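Projects > Student Robotics > Open Calls > Field Crew

Last updated 11 Feb 2023

We use cookies to remember your settings and to count visits. By staying on this page you agree to this. Manage preferences

Call for participants: Skesulance student project, field crew and data crew

The Skesulance project is looking for students to join its field crew and data crew for the rest of the spring term. The project runs out of the Kubiak building and is open to students in any major. You do not need to have worked with robots before.

What the project is

Skesulance is a student project on teaching a robot to handle large soft objects outdoors: canopies, ground sheets, tarps, padded sleeves, bags. Most of the class work in this area is done with small towels on a table. Our sponsor, Clallus, puts up and takes down event shelters and wants to know which parts of that job a machine could reasonably learn. The first task is sorting and laying out the parts of a shelter. The second is folding the fabric once the poles are out of it. We are not trying to have a robot put up a whole shelter this year.

To train the system we record people doing the work by hand, and we run the robot on the same parts. Both kinds of recording go into one set. The target is 1000 usable recordings by June. We have 470 now. A recording that nobody has labeled does not count toward the total, and labeling is where we are furthest behind.

Open places

Field crew: 3 places. You will lay out parts, pitch and strike shelters, reset the work area between runs, and keep the run sheet. You will also take turns doing the recorded handling tasks yourself. The work is outdoors and much of it is after dark, when the yard is free and we can control the lighting. It involves bending, kneeling, and carrying poles and fabric. If you can't do some of that, say so in your application and we will see how the jobs can be split.

Data crew: 2 places. You will watch recordings, mark the start and end of each step, name the parts being handled, and flag recordings that should be thrown out. This is done in Prorkar, the labeling tool our own students wrote. It has some rough spots. The keyboard shortcuts for splitting a step do not work in every browser, and saving is manual. Data crew members can do most of their hours from home after the training session.

You may apply for both crews, but please tell us which one you want more.

Hours and pay

Both crews are asked for six hours a week. Field crew hours come in two evening shifts of three hours each. Data crew hours are up to you, apart from one weekly meeting. Pay is at the standard student assistant rate. Students who would prefer project credit can ask their advisor to sign the credit form, but you can't take pay and credit for the same hours.

What field shifts are like

Shifts start with a check of the parts list and the power cables. The shift lead assigns a task, such as separating poles from canopy fabric or gathering the padded sleeves into one place. The parts are then put down in a new arrangement for every run. We do not want neat starting positions. Fabric bunches up, cables end up across it, and pole ends get hidden in the folds, and the system has to be trained on all of that.

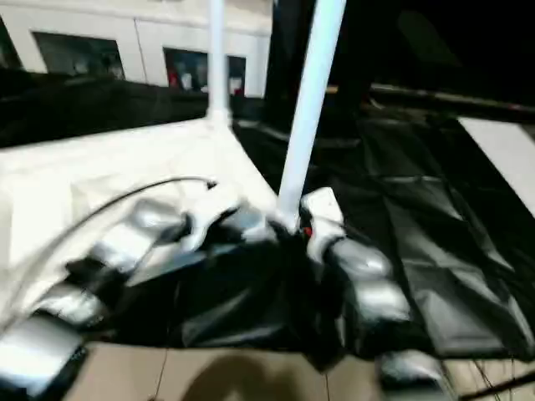

Between runs the crew writes down what was moved and in what order, then resets. Expect a fair amount of waiting while files are checked. Bring warm clothes and closed shoes. Gloves are supplied, but you are free to use your own if they are plain and dark.

Poor recordings are part of the job. Motion blur, for one, makes edges hard to label, and the data crew decides whether a run like that stays in. Field crew members should not delete anything on the spot.

Who should apply

You should be enrolled for the full term and able to keep a regular schedule. We look for people who write clear notes and who will say so when a step was skipped. Programming is useful on the data crew but not required. Anyone on the field crew will be in recordings, usually hands and arms only, and will need to sign the release form before the first shift.

How to apply

Write half a page covering which crew you want, which evenings you are free, and any outdoor, stage, or warehouse work you have done. A resume is optional. Hand it in at the Kubiak front desk in an envelope marked Skesulance, or send it through the project form on the student jobs board.

Cornel Matei, the project lead, reads all applications and will set up a short talk with each person who fits the schedule. He can also answer questions at the weekly meeting, which is open to visitors. Places are filled as suitable people apply, and this page will be changed when a crew is full.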